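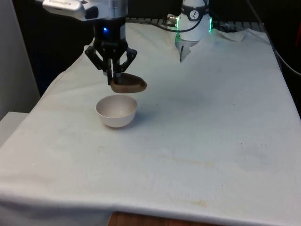 Captioning a family memoir reading for a mixed deaf and hearing audience

Posted by Junaid Mirani
Tags: deaf and hard of hearing, memoir, live events

My aunt has written a memoir about growing up deaf in a hearing family and then running a bakery for most of her working life. It's self-published and the whole run was 2000 copies, so this is a small thing, but the library in Follumdale has offered her an evening slot in November and she wants to do it.

She signs, and she speaks, but she doesn't like speaking to a room. I expect half the audience to be hearing people who don't sign at all. The rest will be a mix – some signers, plus several older people who lost their hearing late and never learned. The library has a projector and a screen. It has no captioning setup and has told me it can pay for one thing, either an interpreter or a live captioner.

She plans to read from two chapters and then take questions. Which should I ask them for? And does anyone have experience with how long the reading part should be? She has marked 13 pages and I think that's too many.

Ermelinda Nogueira
Ask for interpreters, and ask for two of them. An evening that goes past an hour is normally a two-person job because they switch off to rest. If the library thinks "one thing" means one person, find that out now, before anyone gets booked.

You don't need a live captioner for the reading itself. The text already exists. Put it on slides, a few lines at a time in large type, and have somebody who knows the book press the button. Your aunt signs the passage at her own speed and the slides keep up with her. An interpreter can voice for the hearing people if you send the pages ahead of time. Send them at least a week ahead. Names of relatives and towns are what trip people up, so include a list with how she signs each one.

Questions are the hard part. The people who lost their hearing late won't follow the interpreter, and there's no script. What we did at our center was have a fast typist at a laptop hooked up to the projector. It wasn't word for word but people got the sense of it. Have the moderator repeat every question before she answers, and make people raise a hand and wait.

Check the lights too. If they dim the room for the projector, the signers can't see her. You want the screen off to one side and a lamp on her, with the interpreter close enough that nobody has to keep turning their head. Keep the front seats on that side for people who need them.

On length, 13 pages is too many. Signed and voiced, with slides, I'd cut it to five or six.

Povilas Ramanauskas
just use the captions on your phone and cast it to the screen, it's free. we did it for my dad's retirement and it was fine mostly. got the names wrong

Salvador Falcão
I agree with most of what Ermelinda wrote, but I'd ask your aunt first who she wants voicing for her. It's her life story and the hearing half of the room will come away with that person's voice in their heads. My mother turned down a perfectly good interpreter because he sounded too cheerful for the chapter about her school. She met with the next one for coffee and they went over the pages together, and that took care of it.

Phone captions are okay as a backup. I wouldn't want them as the only thing, especially in a room with an echo.

Also, ask whether the library will film it. If they do, the camera has to stay on her hands and face the whole time. Ours had a lovely long shot of the audience while she was signing the best part.

Junaid Mirani
Thanks, this helps. I called and they will pay for two interpreters. My cousin types fast and has agreed to do the questions. My aunt is down to seven pages and won't go lower.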